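Home | Issues | Sections | Authors | Search

2023-04-26
By the Parry group

4. What the wrist view does and does not buy

The claim we set out to check is a common one. A policy that sees the world from a camera near the fingers is said to carry over to new rooms better than one that watches from a fixed stand, on the grounds that the fingers always sit in the same place in the picture and the rest can be treated as background. Several earlier reports, our own Rusum study among them, took this as given and moved on. We think it deserves a harder look than it has had.

4.1 Setup

We trained two policies on the same 2000 demonstrations from the Stumis collection. Both had the same network, the same training time and the same action output. The first received only the wrist view. The second received the wrist view plus a fixed view from across the room. The demonstrations cover opening and closing drawers, picking up small household items and putting them back. They were recorded in furnished rooms, with ordinary furniture left in place.

After removing runs with missing frames or broken timing we kept 1588. The cleaning rule was fixed before training, but we did change it once in April, when we found that it was throwing out slow runs along with faulty ones. Readers should keep this in mind. Slow runs tend to be the hard ones, and a rule that drops them makes every method look better. The numbers from the old rule are not reported here, and we would ask that the earlier draft not be cited for them.

Testing took place in 7 rooms that appear nowhere in the training set. We call a room new if neither its furniture nor its layout was seen in training. This is a weaker test than it sounds. Bedrooms furnished in the same decade have a lot in common, and a policy that has learned what a pale wall over a wood floor looks like has learned something that will help it in most of them.

4.2 Results by stage

We split each test run into approach, contact and release, and scored them separately. The wrist-only policy was clearly better at contact. Once the fingers were near a drawer edge or a small item, it corrected its own errors more often and drifted less. We have no quarrel with that part of the claim.

Approach is another matter. The wrist-only policy lost its target in many of the longer approaches, and when it lost the target it rarely found it again. The two-view policy had no such trouble. If the scores are pooled, as they are in most of the papers we compared against, the gain at contact hides the loss at approach and the single camera appears to win. Pooled scores should not be used for this question.

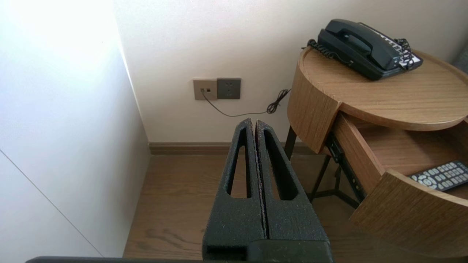 Figure 4. Wrist view in a test room: closed fingers, open nightstand drawer with a remote control inside.

We also doubt the usual explanation for the gain at contact. The fixed position of the fingers is supposed to give the network a steady reference. To test this we masked the fingers with a flat gray patch and trained again. Contact scores fell, but by much less than the explanation would predict. We then left the fingers alone and masked the outer part of the view instead, where walls, cables, floors and table legs tend to fall. Scores fell further. The policy had been leaning on what was supposed to be background.

This is awkward for the argument that wrist views carry over well because they leave the room out. They do not leave the room out. A low camera looking past a pair of fingers takes in a good deal of floor and baseboard, and a network will use whatever predicts the next action, whether or not its designers consider it relevant. In the test rooms where the floor was close in color to the training floors, the wrist-only policy did well. In the rooms with dark carpet it did badly. The sample is too small to say more than that, and we have resisted fitting a line to 7 points.

4.3 Open containers

One result surprised us. Both policies did worse when a drawer was already open at the start of a run than when it was closed, even though the task was then shorter. We checked the training data and found that nearly all drawer runs start from a closed drawer. The policies seem to have learned a sequence and not a goal. Given an open drawer, the wrist-only policy would often reach for the place where the closed front would have been.

Adding a small set of runs with open drawers fixed most of this for the two-view policy and little of it for the other. We do not know why. One guess is that an open drawer seen from close by fills so much of the view that the policy cannot tell how far out it has been pulled. A depth sensor might settle the matter, and we did not have one on the wrist.

4.4 Limits

The same arm and the same fingers were used throughout. We did not vary lens or mounting angle, and a tilt of a few degrees would change how much floor is visible, so the masking result may not hold for other mounts. Scoring was done by people who knew which policy was running. The Citer benchmark requires blind scoring and we would follow it if we ran this again. Until someone does, the difference at contact should be read as likely and its size as unknown.

Related items
Rusum: a first study of drawer tasks in furnished rooms
Stumis collection: notes on recording and cleaning
Blind scoring under the Citer benchmark
Masking tests for close-range camera views

Previous section | Next section | Contents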